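Family history questions I get asked a lot

Last updated November 2025

How did you get started?
With a biscuit tin of letters from my gran's loft, and no idea who half the people in them were! One name, Brunner, kept cropping up, so I started there and got hooked. I've now got 42 of those letters typed up (her handwriting got worse as she went along, so the rest are slow going).

Where should a beginner start?
With yourself, then your parents, then work back. Ring your oldest relatives first and let them ramble – the bit about the neighbour's goat may well have the village name in it.

Do you keep everything on the computer?
No, I like paper. I sort by family line, one for each surname, and anything I can't place goes at the back until I can.

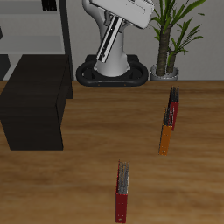

I do scan the old letters and certificates as well, and keep a copy at my sister's house. Put the date and where you found it on every sheet. I skipped that for my first year and I'm still paying for it.

Is it expensive?
It can be. I pay for one website at a time, for a month or so, and go in with a list. Try your library too, as mine in Matley lets you use the big sites free.

How many people are in your tree?
Just over 2,000, but I'd only swear to the last four generations. Be wary of copying other people's trees, I once spent a whole September chasing the wrong Zatanley blacksmith.

Will you look up my family?
Sorry, I can't take on research, but do send a question through the contact page and I'll answer when I can. Usually takes me 10 days, longer in the school holidays.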